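Open Afternoon at the Derava Handling Lab – Gallery

Derava opened its handling lab to visitors for one afternoon in December. The session ran from 1 p.m. until shortly after 5 p.m. and covered three stations on the ground floor: basket handling, tray transfer and the teaching bench. Registration closed at 43 names. Ans Verstraete, who runs the lab, gave the introduction, and Marloes Peeters operated the arm at the first station.

The notes on this page follow the order of the tour. They are meant for people who attended and wanted the settings written down, and for those who were on the waiting list. Slides from the introduction are available from the front desk on request.

Station 1 – Basket handling

The task at this station is to take hold of a basket by its rim, lift it, carry it 300 mm sideways and set it down again. Baskets are a harder case than boxes. The rim is curved, the thickness varies along its length, and a woven wall gives under side load. A grip that is sound on an empty basket may slip once there is something in it, so the lab runs every trial with contents.

Marloes worked with two fingers only and no suction. The approach is from above, with one finger going outside the rim and the other inside. The fingers close at low force until both report contact, then the force is raised in steps. She ran the cycle at a quarter of normal speed for the first group and at half speed for the two groups after that.

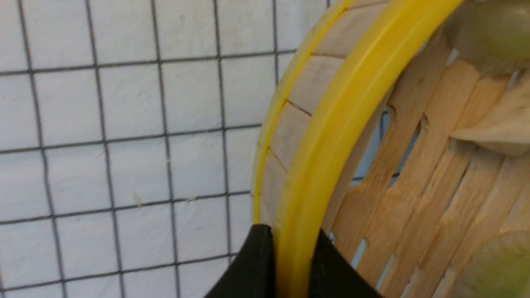
Station 1, wrist view. Two-finger pinch on the yellow rim of the woven basket, one finger on each side.

The wrist view was shown on the monitor next to the station, and most of the questions came from people standing at that screen. One visitor from Wouters asked whether the software needs to recognize the contents of the basket. It does not at this stage. It looks for the rim, fits an arc to it and picks a grip point on that arc. The contents matter only for weight and for clearance on the inner finger.

A second question concerned glossy rims. Shiny plastic produces highlights that move as the camera moves, and an edge finder can follow the highlight instead of the edge. The lab handles this by taking several views during the approach and keeping only the edges that agree between them. Ans noted that this adds time to every pick and that she would like to get rid of it.

Settings used during the afternoon:
Approach speed: 25 percent for group 1, 50 percent for groups 2 and 3
Finger opening before approach: wide setting
Force: stepped, four levels
Carry distance: 300 mm
Release: open only after downward contact is confirmed

Station 2 – Tray transfer

This station was run by the team from Pinda, who supply the tray feeder. Trays enter on a short belt, are squared against a stop and are moved to a rack one at a time. The cell had completed 101 transfers by the end of the afternoon, with one stop for a tray that entered at an angle. The stop was cleared by hand and the count carried on from there.

Visitors who asked about cycle time should note that the belt was set slow for the open afternoon. Production figures are not published on this page. Pinda can be contacted through the lab.

Station 3 – Teaching bench

The teaching bench was open to anyone who wanted to move an arm by hand and record a short path. Brendatora, the in-house path editor, was running on both bench computers. It records joint positions while the arm is guided, drops the points that add nothing and plays back the remainder at a chosen speed.

The usual mistake is to move too fast and then stop sharply at the end. The editor keeps the stop, and playback looks jerky. Slow, even guiding gives a cleaner path than any amount of editing afterward. Several paths recorded by visitors were saved and can be sent out; please quote the number on your visitor badge.

Practical notes

The handout listed the wrong page for the rim-fitting method. It is in section 3 of the lab report, after the calibration chapter. The corrected handout is at the front desk.

One gray scarf and a folding umbrella were left in the coat room.

The next open afternoon is planned for spring. The basket station will stay in the program – Marloes intends to add baskets with folding handles – and the tray cell will be replaced by a sorting task. Registration will be announced on this site, and people on the December waiting list will be contacted first.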